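Last updated: Saturday, 9:40 a.m.

February | By Huệ Ngô

UNDUSHAM – Rullton has added a faceted cup and two blue trays to its Makance tableware line. The items are sold separately or as a set and ship in cartons of 12. 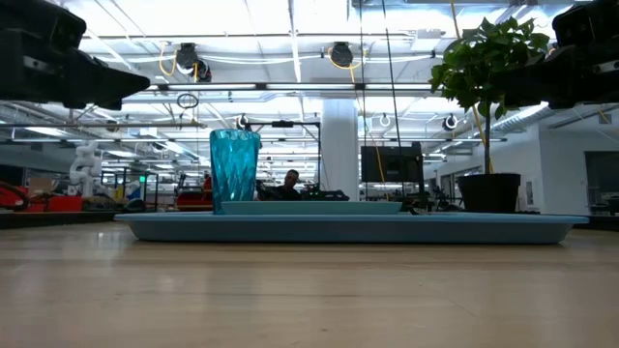

Makance faceted cup in translucent turquoise, on the smaller tray, with the large light-blue tray underneath.

The cup tapers slightly toward the base. The large tray is shallow, with a raised rim, and is molded in plastic. The smaller tray is flatter and can be used alone for serving or stacked on the large one for storage.

An initial run of 900 sets goes to Hidayat stores this month. Trade orders placed by Saturday will be filled from the same run.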